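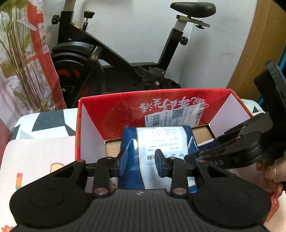 *Red and white box, 8元 on the sticker*

I have fallen for packaging. Properly fallen, the way other people fall for stamps or old maps. My kitchen drawer in Erncombe is stuffed with flattened boxes, tea wrappers and biscuit sleeves, and I keep adding to it!

It started with my neighbour Zerrin Çınar, who came back from Grutania with a tin of aniseed sweets. The sweets were fine (a bit soapy). The tin lid had a little goat on it in three colours, slightly out of line so the goat looked as if it was shivering, and I could not stop looking at it. She let me keep the tin and I've been hooked ever since.

What I love most is lettering. A printed box has to shout across a shop and still tell you what's inside, and the old sign painters knew all sorts of tricks for that. Fat letters for the name, thin ones for the weight, a curved line to fill an awkward corner. I went to the market at Trumden in September and came home with 20 orange wrappers, the thin tissue sort that crackle when you smooth them out. They cost me less than lunch. One has a rooster on it, one has a steamship, and there's a lady with an enormous hat who I've pinned over my desk.

Smoothing them is a lovely evening job, by the way. Put the wrapper between two sheets of baking paper, lay a heavy book on top and leave it until morning. Please don't iron them. I did that with a pretty green one and the ink went straight onto the ironing board cover, where it still is.
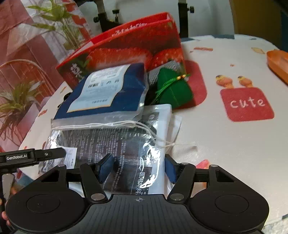
*Shiny plastic on a white table*

Clear plastic I find harder to love, I'll admit. It creases, it won't lie flat and it slides out of every folder I own. Paper and card for me, please, with tins allowed on special occasions.

Mireille Delaunay has lent me her book on fruit labels, all 300 pages of it, and I'm reading it far too fast. The chapter on blue inks is wonderful. Next on my list is the paper fair at Fleury, where Mireille says there's a man with a whole suitcase of cheese labels. I'm taking a bigger bag!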